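Support > Bench Cells > Safety and Good Practice FAQ

Two-arm bench cells: rules and good practice

Updated November, by the Harkside bench team

Who do these rules apply to?
Anyone running, setting up or cleaning a two-arm cell at Harkside or Mustbridge. The Orkach cell follows the same rules, with its own booking sheet.

Can I reach in while the arms are powered?
No. Stop the program, put both arms in hold and wait for the supervisor's okay. This includes straightening a knocked-over block or picking up something that has rolled off the board.

How should small items be set out?
Put them in one line on the cutting board, with enough space between neighbours for a finger to pass. Toy food, cubes and blocks all count as small items.
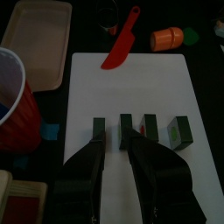

Items that aren't part of the task stay behind the board or off to the side. Real knives are never allowed in a cell, even with the power off. Plastic ones are fine.

Are cups and glasses allowed?
Yes, if they are empty or hold only dry items. No liquids go inside the enclosure — a spill near the base of an arm means the cell is shut down until it has been checked.

What speed should I use?
New programs run at 30 per cent for the first 2 complete cycles. Watch both cycles from start to finish before raising the speed.

What changes when both arms share the board?
Each program needs a keep-out zone for the other arm, and only one gripper may enter the shared centre at a time unless the task sheet says otherwise. Check the parked positions as well as the moving ones.

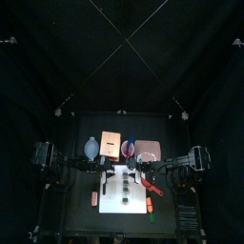 Cables must have enough slack for full reach without dragging across the work surface. Check clamps and brackets by hand at the start of each shift, with the power off.

Where do I report a near miss?
Use form 201 and hand it in before you leave. Write down the program name, the time and which arm was moving. Toledo keeps the master copies — please don't email them separately.

Contact: Bench Support, extension 2213 | Copyright Harkside | Back to top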